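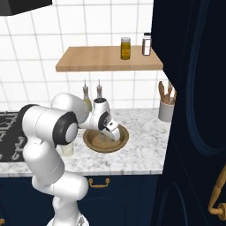
A round tan plate with a darker brown rim on a marble countertop.

Visit to the Masberg Tableware Works
Report by Ileana Văduva, Education Office

On Tuesday, March 30, 2021, a party from the Bresley Museum of Domestic Life visited the tableware works at Masberg. The visit was arranged at the invitation of the works manager, Traian Filip, and formed part of the preparation for the museum's display on everyday dining. The museum was represented by Stela Ursu, Lamisi Nartey and the author of this report.

The party was received in the old packing hall, where Mr Filip gave a short history of the site. Production began with storage jars and moved to plates and bowls when the railway siding closed. The works now employs 24 people, most of them from the town and the nearby villages.

The tour started in the clay store. Clay is delivered in blocks, mixed with water and passed through a sieve before pressing. Ms Nartey asked whether local clay was still used. Mr Filip replied that the pit at Nistor had been given up many years ago, although a small stock is kept for repairs to older pieces. He kindly offered a sample for the museum's handling collection.

In the glazing room the party was shown the Ina range, which has been in production for 30 years with few changes to its shape. The rim is glazed by hand and the centre is sprayed. Apprentices spend four months on rims before they move to larger pieces — a longer period than the party had expected. Rejected plates are stacked by the door and sold at the gate on Fridays.

The kilns were being loaded at the time of the visit and could be seen only from the walkway. A firing takes 20 hours, and cooling takes nearly as long again.

After lunch, Ms Ursu examined the pattern books, which are held in a dry cupboard next to the office. Several of the early volumes have lost their covers, and the paper in two of them is brittle. It was agreed that these should be copied before any loan is discussed. Smaranda Ursu of the museum's paper workshop will write to the works in April with a proposal.

The museum records its thanks to Mr Filip and his staff. Colleagues planning a visit should note that stout shoes are required and that the upper floor is reached by a steep stair. Requests should be sent to the works office in writing.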